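I've been turning out the odds-and-ends bins again - two grey ones, one behind the other on the worktop, and the rule is that everything comes out of one before I start on the other. I give myself 22 minutes with the kitchen timer. Anything without a home by then goes in the box for Sunport!

Don't fuss over scuffs on the bottom, by the way. Warm water, a squirt of washing-up liquid and an old nailbrush will do, and whatever scratches are left can stay. 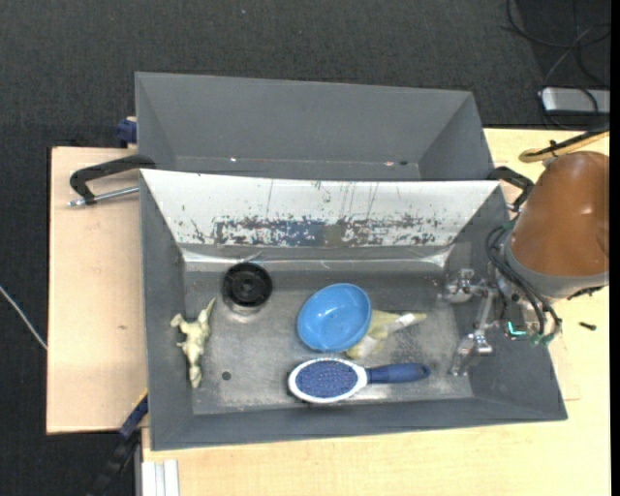

A reader wrote in to say that she lines hers with a folded tea towel, so small bits don't rattle about, and washes it every October whether it needs it or not. I like that - I'd been using kitchen roll, and it tears.

Little toys go back last, after the hardware.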